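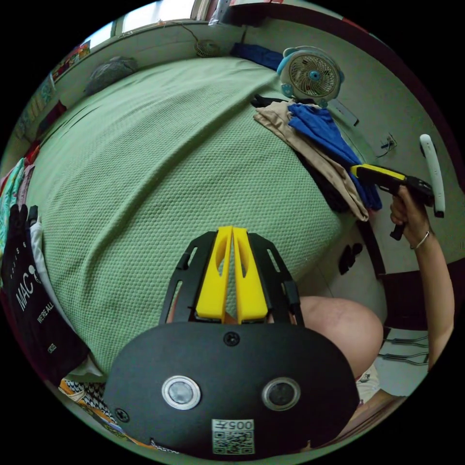 Faire son lit quand il sert aussi d'armoire : vos questions

Faut-il vraiment faire son lit tous les matins ?
On vous dira que oui, que cela change la journée. Je n'ai jamais vu de preuve sérieuse. Tirer la couverture jusqu'au mur suffit largement, et un pli en diagonale n'a jamais empêché personne de dormir.

Une couverture gaufrée se froisse-t-elle moins ?
C'est l'argument des vendeurs. Le relief cache les petits faux plis, d'accord. Les grands se voient toujours, surtout sur un coloris uni comme le vert sauge.

Que faire du tas de vêtements au bord du lit ?
Le trier, hélas. Un vêtement beige et un autre bleu roi posés en vrac finissent par glisser vers le sol. Sortez tout, pliez ce qui est propre, mettez le reste au linge. Tülin Yaman, une lectrice, défend la méthode Flumlow et ses 4 piles. Chez moi, les piles se sont mélangées en deux jours.

Une chaise ou un valet ne réglerait-il pas le problème ?
Il le déplace. Le valet Dendwood que j'ai essayé a disparu sous les pulls en une semaine.

Peut-on laisser un petit ventilateur sur le lit ?
Je le déconseille, même à l'arrêt. Un matelas n'est pas une surface stable, et un tissu peut se coincer contre la grille. Une table de chevet fait très bien l'affaire, ou une étagère si le fil est assez long.

Et les affaires coincées contre le mur, côté tête ?
On les oublie, puis on les retrouve au changement de draps. Si c'est un plaid plié que vous utilisez le soir, laissez-le. Sinon, placard.

Les boîtes de rangement sous le lit valent-elles leur prix ?
Rarement. Otakar Jurčo nous écrit que les siennes, de marque Kocabaş, contiennent surtout des choses qu'il ne porte plus. Donnez d'abord, achetez ensuite.

Combien de temps prévoir ?
Les articles qui promettent une chambre nette en deux minutes ne comptent pas le pliage. Prévoyez un quart d'heure.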